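An Afternoon at the Meireles Robot Open House

My sister-in-law Rosimeire Cordeiro has been telling me for most of a year that I ought to come and see what the students at Meireles get up to in their robotics course, and I always had a reason why the week was wrong. Then my own son started talking about what he might study, and suddenly I had the time! So on 7/4/19, with the holiday traffic all heading the other way toward the lake, I drove out to Gotlow with Rosimeire in the passenger seat and her husband Welington folded up in the back with the cooler.

You may wonder what kind of school holds an open house on the Fourth of July. The summer course ends that week, the families are mostly home, and the town parade goes right past the front gate, so they have always done it then. You get the parade, then a hot dog, then robots. I have been to worse parties.

Parking is on the grass behind the gym (follow the cones, not the sign, which still points at a lot they dug up in December). We were handed a folded program and a paper wristband and told that the classrooms would be open from noon on. There were 592 people signed up, according to the sheet taped by the door, and I believe it, judging by the line for lemonade.

Rosimeire knows the building well, having taught night classes there in bookkeeping, and she took us first through the younger kids' rooms. Those were a delight. They had little wheeled cars following tape on the floor, and a marble sorter that got stuck on the green ones and had to be tapped with a ruler by its inventor, a very serious girl with a clipboard. She let Welington do the tapping. He was so pleased with himself that we had a hard time getting him out of there, and we went back later so he could do it again.

The older students are down the long hallway in what used to be the wood shop. It still smells a little like sawdust on a warm day, or maybe I imagined that. This is the home of the project they call Bamska, and it was the thing I had really come for. A team of six has been working on it since the fall. The idea is to have a robot arm help put desktop computers back together, beginning with the memory, so that donated machines can be checked over and passed along to families who need one.

I had pictured something much bigger and more ferocious, I suppose from seeing car factories on television. The arm they use is a Universal Robots one, gray with light blue caps on the joints, and it is almost handsome. The students were very easy around it, though they had a strict rule that guests stay behind the yellow rope while it was switched on, and the instructor repeated that rule to each new batch of us with great patience.
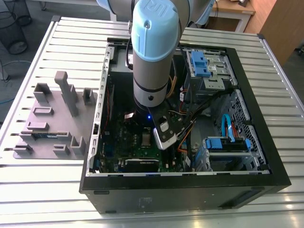

The Bamska arm over the motherboard, with a memory module in the gray holder at left.

A young man on the team gave us the tour of the work, and I will do my best to pass it on. The computer is laid on its side with the cover off so that the arm can come straight down into it. Next to it is a gray plate the students designed themselves and made on the 3D printer, with raised holders and slotted blocks to keep parts where the robot expects to find them. He told us they had printed the plate 9 times before they were happy. The early ones held the memory too tightly, so that the gripper would pull and the whole plate would come along for the ride, and the next few held it too loosely, and then somebody measured something in the wrong units, and so on. The rejected plates are in a crate under the bench, and visiting children were allowed to take one home. My son has one on his windowsill now with paper clips in it.

What struck me was how much of the work is fussing over tiny distances. A memory module is a thin little thing, and the slot it goes into is thinner still, and a person who has done it a couple of times just feels for the right spot and pushes. The robot has to be taught all of that. They start by moving it by hand through the motions, very slowly, and saving positions along the way, and then they write the part of the program that deals with how hard to press. The young man said pressing was where most of their spring went. Too soft and the module isn't seated, too hard and you have a cracked board and a long talk with the instructor. They practice on computers that were past saving anyway.

And then there are the cables! I asked about them, looking at all that orange and red wiring inside the case, and got a groan from the entire team. Apparently every computer that comes in has its wires running a different way, and a loop that sits nicely out of the road on Monday will have flopped down by the next try. For now a student tucks them back by hand before each run. One of the girls is hoping to work on a way for the arm to notice a wire in its path and stop, and she talked about it for a good while, much of it over my head, but I could have listened all afternoon.

They do runs for the visitors at set times through the day, and I would advise you to get there early and stand toward the left end of the rope. We saw three. On the first the arm picked up the module, carried it over and pressed it in, and the room clapped. On the second it stopped partway and a message came up on the screen, and there was a huddle, and the instructor stood back with his arms crossed and let them sort it out. I liked that very much. It took a few minutes, and one of the boys explained to us what they were checking while the others checked it. The third run went fine, and the clapping was louder.

Afterward we had pie in the cafeteria with some of the parents. A fellow from Destport, the freight company out by the interchange, was there looking for summer help and had already collected a couple of names. The course costs less than I had feared, and there is a form for help with the fee, which Rosimeire says people are too shy about using. The fall session has evening hours, two nights a week, and the students share the arm on a sign-up sheet, so if your child is the kind who likes a thing all to himself he should be ready to wait his turn. Mine asked if beginners were allowed near it. They are, after the safety class and a few weeks of the small cars.

A few practical notes if you are thinking of going next summer. The old wood shop gets hot, and the fans are loud enough that it's hard to hear in the back. Bring water. The hallway floor is fine for strollers but there's a step down into the shop that caught me by surprise both times. The lemonade is good and the coffee is not. The restroom by the gym has a much shorter line than the one by the front office.

We stayed until they were stacking chairs. Welington wanted one more turn at the marble sorter, and the girl with the clipboard let him have it, and then we drove home with the windows down and caught the Gotlow fireworks from the side of the county road.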